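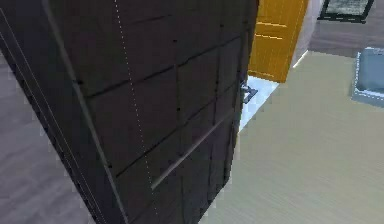
4 min read

Jolance

Jolance is a desktop operating system built on top of the Linux kernel and put together by a small software firm called Joly. It is meant for older home and office computers, the sort of machine that has been sitting in a closet since its last version of Windows stopped getting updates, and it can be installed on the hard drive or run straight from a USB stick. The first public release came out on 2021-11-23, after a long stretch in which the only people using it were a handful of testers who had signed up through the Joly mailing list.

Background

Joly did not set out to make an operating system at all. The company started in the town of Fallis, where it looked after computers for small shops and a couple of dental offices, and over the years it had built up a pile of scripts for turning a tired Windows PC into something that could browse the web and print an invoice. Customers liked the result and kept asking for a copy to take home for their parents or their kids, and at some point the scripts were tidied up, given a proper installer and handed out on USB sticks at the front counter. Those early sticks had no name printed on them, and longtime users still call that version "the Fallis build."

The name Jolance was picked later on. Joly has said that it was the working title of a menu program that never got finished, and that everyone had grown fond of it by then.

Design

People coming from Windows generally find their way around Jolance without much trouble. There is a bar along the bottom of the screen with a start menu on the left and a clock on the right, and windows have their buttons in the usual corner. The file manager opens to a plain page with large folders for documents, pictures, music and downloads. Anyone who prefers the bar at the top or the side can drag it there, and a good many tablet users do just that.

Programs are installed from a catalog called Skokurport, which works a lot like the app store on a phone. When the system was first released the catalog held 398 programs, all of them checked by hand on a few aging laptops in the Joly office before they were let in. That slow and careful approach has its fans and its critics (more on the critics below). Users who want something outside the catalog can add other sources through the settings, though a warning pops up every time, and it is rather a stern one.

The system also has a feature known as "quiet start," which holds back everything except the desktop itself until the computer has finished waking up. Email, cloud folders and chat programs are then started one after another in the background. On a machine with a modern solid-state drive it is hard to notice any difference, but on an old spinning hard drive it makes those first few minutes a great deal more pleasant.

System requirements

Jolance needs a 64-bit processor and at least 2 GB of memory, and Joly suggests 4 GB for anyone who likes to keep a lot of browser tabs open. Touch screens are supported, as are most printers and webcams. Fingerprint readers are more hit and miss, and the project keeps a long, friendly and slightly disorganized page on which ones are known to work.

Languages

The menus and help pages have been translated into up to 71 languages, depending on how strictly one counts the unfinished ones. The installer covers fewer than that, so people in some places have to click through the first few screens in English before switching over.

Reception

Early reviews were mostly kind. Writers praised the installer, which asks very few questions and explains each of them in everyday words, and several mentioned that they had handed the system to a relative and heard no complaints. The most common criticism was aimed at Skokurport, where updates to popular programs could show up weeks after they had appeared everywhere else. Joly answered that in July with a "fast lane" for web browsers and other programs that need security fixes in a hurry. Games remain a weak spot, and the project's own help pages gently steer keen gamers toward other systems.

See also

Linux distribution
Live USB
Package manager
Skokurport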